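Rosano: a word list of family names for ordinary household things

README

Last gone over on Mon 24 January

Welcome, and thank you for opening the README before the data. Rosano is a small collection of the words people use at home for things that already have a perfectly good name in the store. The remote control is the best known case, and it will come up a lot, but the list also has words for the end slice of the bread, the gap between the stove and the counter, the drawer where batteries go, the cloth that used to be a T-shirt, and the last inch of coffee in the pot. I started keeping it in a notebook years ago and it grew until the notebook had to become a spreadsheet, and the spreadsheet has now become this folder.

The current release has 232 entries. They come from 70 households, most of them in and near Cundard, with a smaller number from people who used to live there and moved away and took their words with them (bless them for writing back). An entry is one word or phrase, in one household, for one thing. If two households both say "clicker," that makes two entries, and they stay separate, even when the spelling and meaning match exactly. I did try merging them once and regretted it for a whole winter, so please don't send me a merged version as a favor.

What is in the folder

There are 12 files. The one you want is entries.csv, and you can ignore the rest if you only came to browse. The file called households.csv gives one line per household, with the rough area, the languages spoken at home and how many generations were at the table when the words were collected. The file called things.csv is my list of the things being named, each with a short plain description so that we all mean the same object. The file called rooms.csv says which part of the house each thing usually lives in, which turned out to be a bigger argument than I expected when it came to scissors. The others are older versions of the same four tables, two from each earlier release, kept so that anyone who has cited them can still find what they cited.

Everything is UTF-8 text with commas between the columns and a header on the first line. Please open it as UTF-8, especially in older spreadsheet programs, or the accented letters will come out as soup. There are a fair number of them. Several families speak Polish, Portuguese or Latvian alongside English, and their words are spelled the way they spell them.

Columns in entries.csv

entry_id — a letter and a number. The letter means nothing anymore. It used to be the notebook page.

household_id — matches households.csv.

thing_id — matches things.csv.

word — the word or phrase as the family wrote it down, in lower case unless they insisted on a capital, and a few did.

sound — how it is said, in simple respelling. I am not a trained linguist and I did not want to fake my way through phonetic symbols. If you are one and would like to add a proper column, I would be delighted.

origin_story — what the family says about where the word came from. Often blank. Sometimes very long. I have fixed typing slips and left everything else alone, including the stories that contradict each other inside the same household.

who_uses_it — everyone, adults, children, or one person. "One person" is more common than I would have guessed, and those are some of my favorites.

still_used — yes, no, or sometimes. A "no" means the word is remembered and the family no longer says it.

sure — my own mark for how confident I am that I understood. It runs from 1 to 3, with 3 as the best.

How the words were collected

Most of it happened at kitchen tables. I would bring the printed sheet, which lists the things by room, and the family would go down it and write whatever they say at home. The sheet was printed for me by Sproģis, the copy shop, on card stock that stands up to being passed around with butter on it, and I still have a stack if you would like to run your own round. The first page is the kitchen, then the living room, then bedrooms, then the bathroom, then a page headed "things with no room" for bags, coins, keys, string and all the rest of it.

Two things I learned to do. I stopped reading the list out loud, as people would repeat my word back to me out of politeness and then remember the real one when I was already in the car. And I learned to leave the sheet behind for a week. The words that arrived after a week are on average much odder and much better than the ones written while I sat there drinking somebody's coffee. There is no column for which entries came in late, and I am sorry about that, since it would be a nice thing to study.

Some families did the sheet by mail or email from start to finish. These are marked in households.csv under the column called visit, with a plain yes or no.

Relation to Gunaten

People sometimes ask whether this is the same thing as Gunaten. It is a cousin. Gunaten is the older list, put together for garden and farm words in the same area, and I borrowed its way of laying out the tables and also its good habit of writing down the story next to the word. A few things appear in both (the bucket, the back step, the twine), and in those cases thing_id is the same in the two sets, so you can join them without any trouble. The words themselves were collected separately and from different people.

What I would be careful about

It is a small list and it leans hard in certain directions. Families who like talking about words said yes, and families who don't said no, so please don't use it to work out how common any of this is. Larger households are better represented than people who live alone, and I think that is a real loss. Someone who lives alone has words too, but feels silly writing them down for a stranger. I am trying to do better there.

The children's words need a gentle hand. A great many entries began as something a toddler said, and the parents then kept it for decades. The child in question is sometimes forty now and has opinions about being quoted. Anyone who asked for an entry to come out had it taken out, and if you are in the list and have changed your mind, write to me and I will do the same for you without asking why.

I took out surnames, street names and the names of pets. The pets were a hard decision. A surprising share of the best words are named after a dog.

The smallest things are also the weakest part of the data. Big objects tend to get one word each and everybody agrees on it. The little ones that drift from pocket to shelf to box have several names at once or none at all, and my descriptions in things.csv are not always good enough to tell them apart. "Lighter," for instance, is one thing in my list, and at least one family has a separate word for the one that works and the one that is kept anyway. I put both under the same thing_id and explained it in the origin_story column. A future release should split them.

Using it and citing it

Use it for whatever you like, including teaching, as long as you don't try to work out who the families are. I would love to hear from you if you do something with it, even something small. A class made a crossword out of the kitchen page and I have it on my refrigerator. If you need to cite it, "Rosano household word list" and the release number from the top of entries.csv will do nicely.

Plans for the next release

I would like to reach some more single-person homes, add the column for late arrivals, and finally redo the page of things with no room. That last job means going back to the first families with a better sheet — one that asks about kinds of containers as well as what ends up inside them. "The bits box," "the everything," "the tray of shame" and "Grandma's dish" may all be the same sort of thing, or they may be four different things with different rules about who is allowed to tidy them.

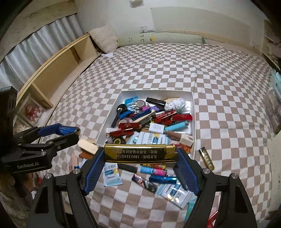

So the new sheet will ask for the container first, then its usual spot, then the names of whatever tends to collect there. If you would like a copy to try out at your own table, send a note with your mailing address and I will put one in an envelope for you. Please write neatly, and please leave it lying around for a week before you send it back.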